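Chapter 4
When the Bench Changes: Automation and the People Beside It

The first time I walked into the kitting room at Flallbridge I had a clipboard, a visitor's badge and a very firm idea of what I was going to write.
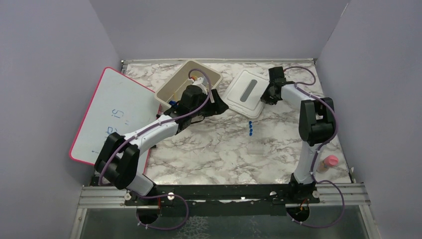

I was going to write about jobs disappearing. I had the heading picked out and everything. Then I spent the whole of May sitting on a stool beside people who pack small parts into boxes for a living, and by the end of it I'd thrown out the heading and most of my notes (and had eaten far too many of the biscuits in the tea room).

Let me back up a bit. Kitting, if you've never done it, is the job of putting the right bits into the right container so that somebody further down the line can build something without hunting around. It's fiddly work. At the Medina site, where Flallbridge does its smaller orders, a kit might be a handful of coloured parts in a lidded box, and a good packer can do one while telling you all about her daughter's netball final. A pair of robot arms on a benchtop does it in silence. One arm can reach into the open box while the other rests its gripper on the lid, and if you're anything like me you'll find yourself leaning in and holding your breath over a small blue part.

Oanh Vũ has been packing there for 11 years. When Fliltico, the contractor, brought in the first 2 benches, she was asked to look after them, and I asked her what that meant day to day. "I used to have sore hands," she told me. "Now I have sore eyes." I've quoted her in every lecture since! She's on her feet less and she lifts less, and she likes that. She also spends long stretches watching, which she finds more tiring than packing ever was. Her pay went up one grade, after some argument. Her title took much longer to catch up, and for a good while the roster still had her down as a packer.

Notice how many different things shifted there. Her body was doing different work, her attention was being used differently, her standing with the other packers had changed (some of them stopped sitting with her at smoko, and it hurt), and the paperwork was lagging behind the lot. When we talk about automation "affecting jobs" we tend to squash all of that into one number, a headcount, and I did it too. Flallbridge had 476 people on the books before the benches and very nearly the same after. On that measure nothing happened.

So in this chapter we'll pull the job apart into its tasks and ask who does each one before and after. Somebody has to set out the parts. Somebody decides whether a lid that's sitting a bit crooked is good enough. Somebody gets called over when a gripper lets go too early, and has to work out why with a supervisor looking at the clock. We'll come back to Oanh's bench for most of the worked material, then compare it with Vastusbridge, a much larger outfit where more than 30 benches went in at once and the packers heard about it from a notice on the wall.

Before you read on, jot down the tasks in a job you've had yourself, paid or not. Include the boring ones and the ones that weren't in your job description. You'll need the list for section 4.2.

4.1 Jobs and tasks

I'll start with a distinction that gets muddled constantly, including by me in the first edition of this book.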